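HLTH 217 Reading Health Claims
Week 2 handout: What does "heals faster" mean?
Kabbaj Building, 13/05/2021

Most of you have read the Pillstead leaflet by now. It says wounds treated with its dressing "heal up to 35 per cent faster". Before you put that in an essay, ask what was measured. Healed can mean the skin has closed, the patient has gone home, or a nurse has ticked a box. The leaflet doesn't say which.

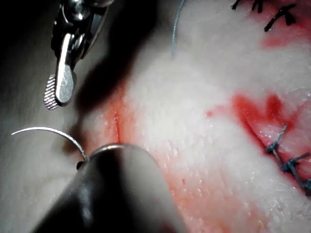

One student in the July group objected that patients don't care about definitions, they care about getting better, and that a dressing which gets most people there sooner is worth having even if the leaflet is sloppy. Fair enough, but the leaflet is our only evidence that it does get them there sooner.

"Up to" deserves a hard look as well. It gives you the best result and keeps quiet about the rest. A dressing that did nothing for most patients could still carry the same line.
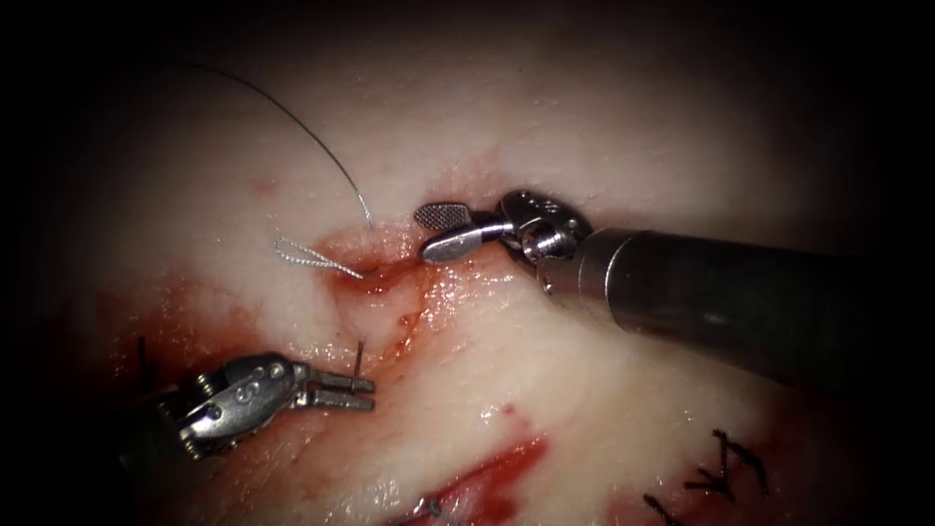

Fig. 2. Instrument jaws over an incision.

Next, compared with what? The Clellell trial set its new dressing against plain gauze, which few of the clinics taking part still used. Beating a method you've already given up tells you very little. Look too at who did the judging. At Fosbridge the staff who put the dressings on also decided when a wound was closed, and they knew which dressing was which.
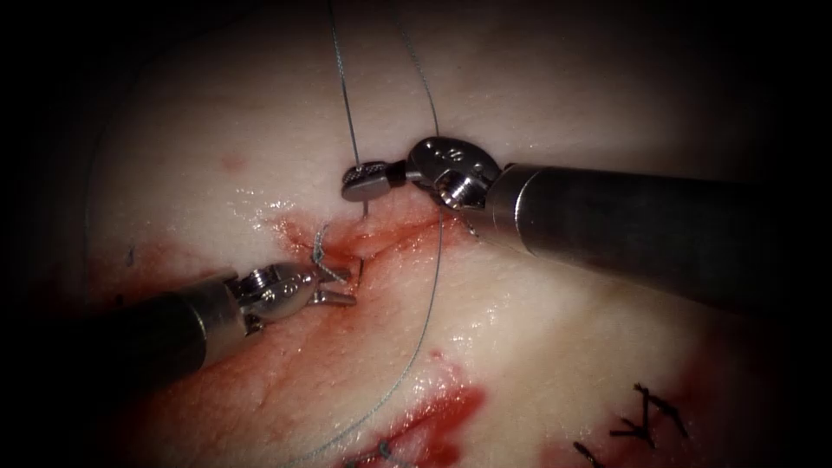

I don't think anyone there cheated. People see what they hope to see, and the edge of a wound leaves plenty of room for hope. Photos scored by an outsider would have helped, and the paper gives no reason for leaving them out.

Follow-up is the last weak spot. Both trials stopped at 17 days.

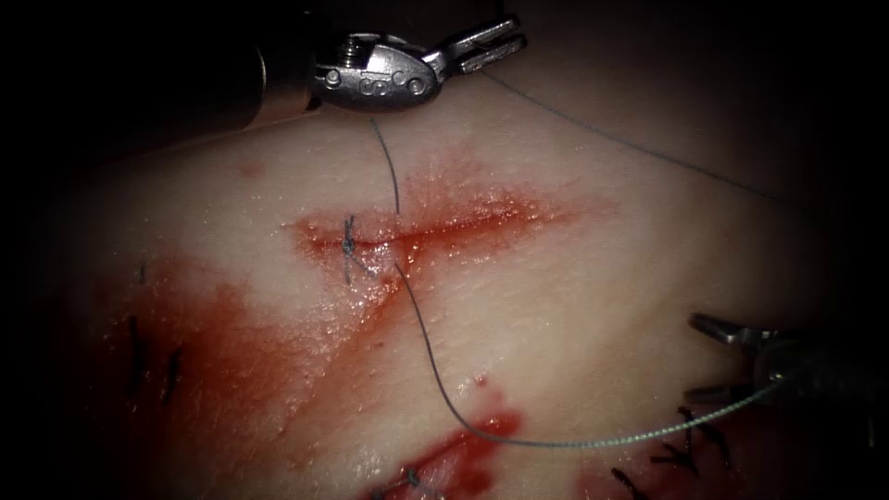

Scars keep changing for months, so neither paper can tell us much about how they end up, whatever the leaflet's back page suggests.

For the tutorial: bring one health ad and rewrite its main claim so that it says only what the source supports. Two paragraphs at most.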